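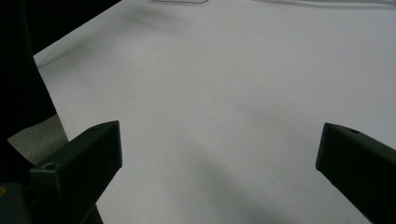
4. First set-up of the Penry hand-held gripper

Do this section before you record any tasks. You will need the Penry unit, the Zokar charging lead, the hex key from the lid pocket and a plain sheet or cloth to work on.

4.1 Preparing the work surface

1. Choose a table or a patch of floor with even lighting. Move lamps that shine straight into the lens.
2. Lay a plain, light-coloured covering over the area. Small creases do no harm.
3. Clear the covering before the first check. Keep leads near its far edge.
4. Hold the gripper above the covering with the fingers open. In the live view, both fingers should show, one at each side, with a clear gap between them.

Note: Soft shadows on the covering are fine. If a shadow hides a fingertip, turn the lamp or stand on the other side.

4.2 Checking the fingers

1. Switch the unit off.
2. Look at the small round hole in each finger and wipe out any dust with a dry cloth.
3. Push each finger lightly from side to side. If it moves on its mount, tighten the mount screw with the hex key. Stop when the screw is snug.
4. Squeeze the trigger fully and let go. Repeat 5 times. The fingers should meet at the tips and open again without sticking.

Caution: Keep your own fingers out of the gap while the trigger is pressed. Do not oil the finger mounts.

4.3 Setting the open and closed points

1. Switch on and wait for the tone.
2. Open Urley on the computer and choose Gripper, then Set range.
3. Leave the trigger alone for 2 seconds. The reading should settle at 100.
4. Squeeze the trigger fully and hold until the reading shows 0.
5. Let the trigger out to the halfway mark on the handle. The reading should be close to 50.
6. Press Save.

If the halfway reading jumps about, switch off, check the finger mounts again and repeat from step 1. If it still jumps, send the saved log to Radek Baláž at Flillberg support with the serial number from the handle.

Section revised Mar 20, 2026 by Radomír Beneš. Go on to section 5, Recording a first task.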